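SORTING TABLE IS BACK (and it's black now)

Quick one this month, half the newsletter is still sitting in my drafts and the printer wants it by Wednesday.

So the back table at Gredwood finally got cleared off. All of it. The dried-up glue, the tray of mystery keys, the seed packets from two summers ago, the fan that only blew sideways. Gone, or in the hall closet, or gone home with whoever claimed it. If you left a blue casserole lid it's on the windowsill by the sink – please come and get it before the end of July or it goes to the thrift store with the rest.

The table itself got a coat of flat black paint. I know. A few of you had opinions. But the old top was so scuffed and stained you couldn't find a pencil on it, and now you can find everything. Crumbs too, unfortunatly. Wipe it down when you're done, damp cloth only, no spray. The spray leaves streaks and they do not come out, ask me how I know.

Now the bins. We got plain white ones from the Mackay warehouse sale, open top, the kind with a slope on the inside so small stuff slides down to where you can reach it. Loved them right away. They live at the back of the table, against the wall, in a row. Please keep them there. Pull one forward if you're working out of it, then push it back. When they wander to the front somebody's elbow gets them and then we're all on the floor picking up sticks.

Which brings me to the sticks. For anyone who missed the last item – we're going over to color tips for the garden markers and the craft sticks both. Color on the end, rest left pale. One color to a bin. Don't mix. Red-pink goes on the left, green in the middle. If you find one lying around and you can't tell what color it was meant to be, leave it in the jar by the door and I'll deal with it when I'm in.

Dipping the tips is easy, if anybody wants to take a batch home. Small jar of paint, dip the end, stand them up in a block of foam, leave overnight. 2 coats is better than one. Don't lay them down to dry, they stick to the newspaper and then you have a newspaper flag. We have 100 blanks left in the box marked Binent, under the coat hooks. Take what you'll really do. Last time a whole bundle went out and came back in spring with no paint on and a teabag in the bag.

Paint colors are on the inside of the closet door, taped up. If you run out, write it on the list, don't swap in something close. Close is how we ended up with the three greens.

Other table stuff, fast:

Scissors go in the drawer. Not the bins. 
Tape goes in the drawer. 
Food does not go on the table at all, there's a perfectly good counter right there. 
Lights off when you leave, the wall switch and the lamp. 
Door code is still 813, please stop writing it on the door.

We're also looking for a shallow tray, something to put under wet work. Doesn't have to be pretty. An old cookie sheet would be fine, a boot tray even better. Leave it on the porch with a note so I know it's a donation and not somebody's boots.

Next sorting night is at 6, same room, come in by the side. Bring an apron if you're fussy about your clothes, the paint is supposed to wash out and it mostly does. The Sornomau group is bringing their leftover sticks over too so there will be plenty to get through, and their colors aren't the same as ours, so it'll need doing over from scratch. Snacks on the counter. ON THE COUNTER.

That's it for the table. Plant swap dates are on the next page, once I've typed them.

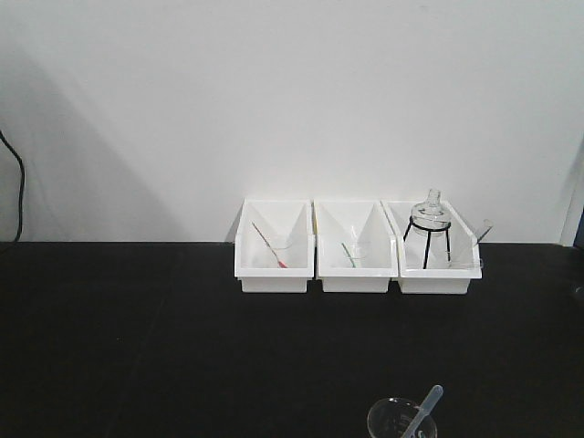 White bins in their spot at the back of the table. Keep 'em there, please.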